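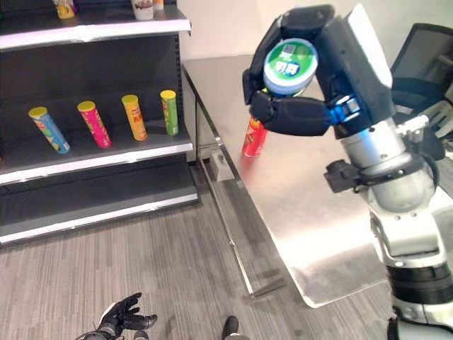

El robot sostiene un envase de tapa verde junto a la estantería de pruebas. Foto: Prosine

Prosine abre en Ulldale una sala para recoger ejemplos de reposición en tienda

9 de agosto – Redacción de Prosine

Prosine ha puesto en marcha en Ulldale una sala dedicada a recoger ejemplos de manipulación de productos de supermercado. Los datos servirán para entrenar a Slanina, el sistema de aprendizaje que la empresa desarrolla junto con Fostton para tareas de reposición.

Hasta el cierre de julio se habían grabado 659 ejemplos válidos. El objetivo de la primera fase es llegar a 2.000. Cada ejemplo recoge un movimiento completo entre la mesa y la estantería, con el vídeo de la cámara del robot y las posiciones de brazos y dedos. Un operador dirige el robot a distancia y otra persona revisa la grabación antes de darla por buena.

El trabajo se hace con artículos corrientes, entre ellos botes de patatas fritas de varios colores, sobre una estantería metálica negra y una mesa de acero inoxidable. El orden de los productos cambia de una sesión a otra.

«Los envases cilíndricos parecen fáciles, pero se inclinan y ruedan en cuanto se sueltan mal», explica Juraj Murín, responsable de la recogida de datos. «También guardamos los intentos fallidos – van aparte, con su etiqueta, y el equipo de Fostton los usa para comparar.»

La sala funciona con dos turnos diarios. Fostton se encarga del entrenamiento del modelo y Prosine de las grabaciones y su revisión. La segunda fase añadirá bolsas y cajas de cartón, y empezará cuando se complete la primera.

Contacto de prensa: Prosine, oficina de Ulldale
Última actualización: 9 de agosto
© Prosine. Todos los derechos reservados. | Volver arriba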